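Author Interview: Liliana Caruso on Small Towns, Second Chances and the Long Middle of a Love Story

Liliana Caruso's new novel, The Arnus Ferry, is the second of her books set along the same stretch of northern lakeshore. It follows Josie Farina, a marine engine mechanic who returns to the ferry landing her family once ran, and the widowed schoolteacher who has been renting her mother's house. Ms. Caruso met with Nives Valentini of the Clitport Library's Reading Services department in November, before an evening program in the main reading room.
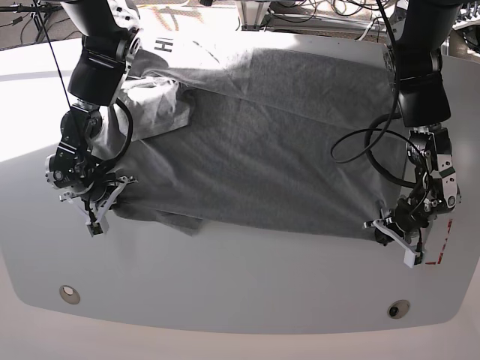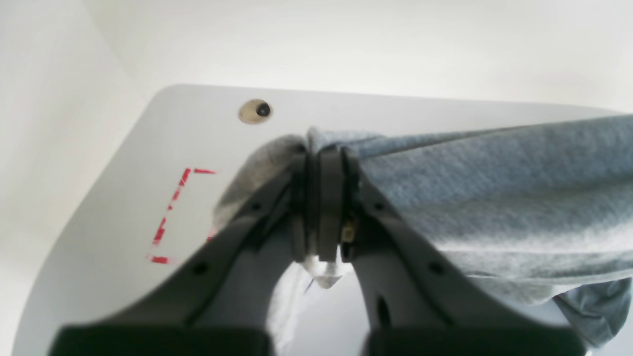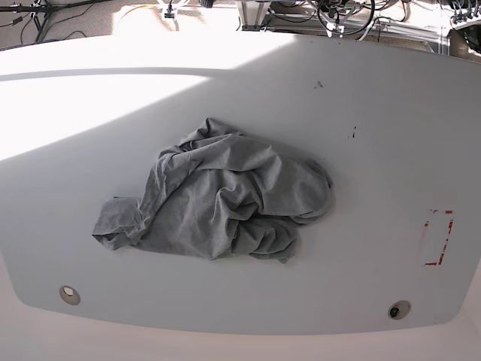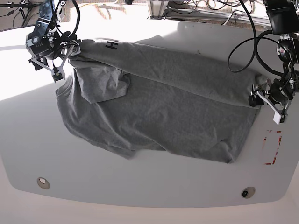

Gray cloth on a pale tabletop.

Ms. Caruso came to fiction after a career in the county records office, where she worked for eight years. She described the period as useful preparation. "You read a great many deeds and marriage licenses," she said. "A name appears beside another name, and then several years later it appears by itself. The record does not tell you why. I found that I wanted to know, and after a while I began to supply the answer."

Her first novel, Winter Rates, was turned down by several publishers before it was accepted by Galik House. The initial printing was 1,000 copies. Ms. Caruso recalled that she had expected most of them to remain in the warehouse. Libraries and reading groups took up the book during its first winter, and a second printing followed in the spring.

Asked why she returned to the same shoreline for the new book, Ms. Caruso said that the decision was partly practical. She had drawn a map for her own use while writing Winter Rates, and the landing at Arnus was marked on it although no one in that story ever went there. "I had named the place and given it a dock and a fuel pump. It seemed wasteful to leave it. I also knew that a ferry would give me a timetable, and I like to have a timetable in a romance. People have to leave when the boat leaves, whether or not they have finished the conversation."

The two books may be read in either order. A few characters from the first appear briefly in the second, including the innkeeper, whose marriage is mentioned only in passing. Readers who have not met her before will not be at a disadvantage.

Ms. Valentini noted that the central couple in The Arnus Ferry do not kiss until well past the midpoint, and asked whether the publisher had raised any concern. Ms. Caruso confirmed that it had. "My editor wrote a very courteous note in the margin asking if they were aware of each other," she said. "I moved one scene forward. I did not move the kiss. Josie has been away a long time and Daniel is still wearing his ring. I could not see either of them hurrying, and I thought readers would be willing to wait if there was enough going on in the kitchen."

The kitchen scenes have drawn particular notice from early readers. Much of the courtship takes place while the two are repairing the house, and the dialogue is often interrupted by a question about a hinge or a length of pipe. Ms. Caruso said that she writes these conversations twice. In the first version the characters say what they mean. In the second she takes most of it out and leaves them with the pipe.

Ms. Caruso was also asked about the father, Peter Farina, whose treatment of his children is the reason Josie left home. He is alive throughout the book and lives a short drive from the landing, yet he and his daughter share only one scene. Early drafts contained a reconciliation. "I wrote it three different ways and did not believe any of them," she said. "There are readers who will want him forgiven, and I understand that. I decided that Josie could be happy without settling the matter. She has dinner with him once, she pays for her own meal, and she drives home. That was as far as I could honestly take it."

On the subject of the horse that appears on the cover, Ms. Caruso explained that there is a horse in the book, but that it belongs to a neighbor and is seen from a distance. She did not choose the cover and expressed no objection to it.

Research for the novel included a number of mornings spent with ferry crews, who were generous with their time and corrected her on several points. An early draft had Josie replacing an engine part in an afternoon. She was told that the job would take most of a week, and the change obliged her to rewrite two chapters, since a rival for Daniel's attention had been due to arrive that evening. The rival now arrives in the middle of the repair and is asked to hold a flashlight.

Ms. Caruso writes in the early morning and stops at noon. She does not set a daily word count, having tried one and found that she filled it with weather. Her drafts are long, and the finished manuscript of The Arnus Ferry came to 300 pages after extensive cutting. Among the material removed was a subplot concerning Josie's brother and a boatyard loan. Ms. Caruso said that the brother may have a book of his own, and that she has begun making notes toward it, although no contract has been signed.

Ms. Valentini asked what Ms. Caruso would say to patrons who do not ordinarily borrow romance. She replied that she had been one of them. "I used to read only mysteries. A woman at the records office lent me a romance with the cover torn off, so I had no idea what I was starting. By the time I realized, I was too far in to give it back. I would simply suggest trying a chapter. If you do not care whether these two people end up in the same room, you may return it and choose something else."

She also spoke in favor of reading groups that mix the two kinds of books, and said that mystery readers tend to ask her the most exacting questions about dates and distances. One such group wrote to inform her that a full moon in Winter Rates came a week too early. The error has been corrected in the current printing.

The evening program included a reading of the first chapter and the dinner scene, followed by questions from the audience. Copies of both novels are available for loan at the Clitport main library, and each is also offered in large print. Patrons may place a hold at the Reading Services desk or by telephone. Reading groups wishing to borrow a set of The Arnus Ferry should apply to the same desk and state the month in which they intend to meet.

Related Items

Large Print Romance: New Arrivals
Starting a Reading Group at Your Branch
Winter Rates: Discussion Guide
Love Stories Set on the Water: A Staff List
How to Place a Hold
Author Programs: Spring Schedule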